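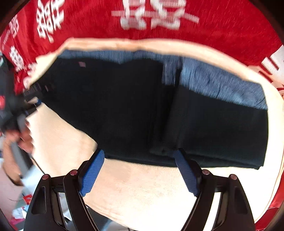
Chege Bridge to close to buses from September as Pelthorpe route changes take effect

PELTHORPE – Bus riders in the Pelthorpe and Chege areas will see changes to four routes starting in September, when the Chege Bridge closes to all motor traffic for deck replacement. Pelthorpe Area Transit is asking riders to check the new schedules before the change and to allow extra time for trips across the river.

The bridge carries Routes 2, 7, 11 and 14. All four will be detoured by way of the Skisley Road crossing until the work is finished. The county highway department expects the bridge to reopen in April, weather permitting.

Trips between downtown Pelthorpe and the Chege side will take up to 4 minutes longer in the middle of the day. Rush hour delays will depend on traffic at Skisley Road, where the county is changing the signal timing to give a longer green light to vehicles turning toward the crossing.

The bridge deck was last replaced 41 years ago. An inspection last fall found cracking and loose concrete along both edges, and the bridge has had a lower weight limit since January. Under that limit the agency has been running its shorter buses on Routes 7 and 14, and riders on those routes have reported crowding on morning trips. Full-length buses will return to both routes when the detour begins, as the Skisley Road crossing has no weight limit that affects them.

Route changes

Route 2 (Downtown to Gurketum) will leave its regular route at Canal Street and rejoin it at the Gurketum library. Stops on Bridge Street and Lower Chege Avenue will not be served. Buses will run every 20 minutes on weekdays, as they do now.

Route 7 (Hospital to Chege Heights) will be detoured in both directions. The first morning trip will leave the hospital at 5:10 a.m., ten minutes earlier than it does today, so that riders can still make the 6:00 a.m. shift change at the Chege Heights industrial park.

Route 11 (Downtown to Skisley) already uses part of Skisley Road and will have the smallest change. It will skip the two stops nearest the bridge and add a stop at Skisley Road and Orchard Lane.

Route 14 (evening service) will combine with Route 2 after 8:00 p.m. Riders who use Route 14 to reach the community college should take Route 2 and transfer at Gurketum. The connecting bus will wait for late arrivals on the last two trips of the night.

Routes not listed here will keep their current schedules.

Stops closed during the work

Six stops will be closed for the full length of the project: Bridge Street at Canal, Bridge Street at Mill, the two stops at the east end of the bridge, Lower Chege Avenue at First, and Lower Chege Avenue at Third. Signs will be posted at each one in August with a map to the nearest open stop. A temporary stop with a shelter and a bench will be set up on Canal Street, across from the post office.

Counts taken this spring show 1,429 boardings on an average weekday on the four routes. Of those, 453 are at stops that will close. The agency used the counts to choose the location of the temporary stop and to decide which trips needed larger buses.

Walking and biking

The sidewalk on the north side of the bridge will stay open to people on foot for most of the project. Bicycles must be walked across. The county plans several overnight sidewalk closures, from 10:00 p.m. to 5:00 a.m., and will post them at both ends of the bridge a week ahead. Riders who normally get off on one side and walk across should not plan on doing so during those hours.

Parking at Gurketum

The Gurketum park and ride lot has 600 spaces and rarely fills. Drivers who cross the bridge to work downtown may park there free of charge during the project and board Route 2 at the north shelter. Overnight parking is not allowed. The lot entrance on Depot Road will be used for buses only, and cars should enter from Gurketum Avenue.

Fares and passes

Fares will not change. Transfers issued on the four detoured routes will be good for two and a half hours in place of the usual two. Monthly passes and reduced fare cards will work as before, and there is no need to exchange them.

Door-to-door service

Riders who use the agency's door-to-door service for people with disabilities may be given an earlier pickup time if their trip crosses the river. The reservations office will call riders with standing trips in August to confirm new times. All other riders will be told their pickup time when they book.

School trips

Students who ride Route 7 to Chege Middle School should use the 7:05 a.m. trip from the hospital, which will stop at the school's side entrance on Second Street. The afternoon bus will leave from the same entrance at 3:20 p.m.

More information

Printed schedules will be available in August on all buses, at the downtown transit center and at the Pelthorpe, Gurketum and Skisley libraries. Large-print copies can be requested at the transit center counter, which is open on weekdays from 7:00 a.m. to 6:00 p.m. Agency staff will be at the transit center and the Gurketum lot during the morning rush in the first week of the detour to help riders find their buses.

Comments on the detour may be left at the counter or handed to any driver on a comment card. Schedules for the spring will be announced once the county confirms the date for reopening the bridge.

Pelthorpe Area Transit operates local bus service in Pelthorpe, Chege, Gurketum and Skisley.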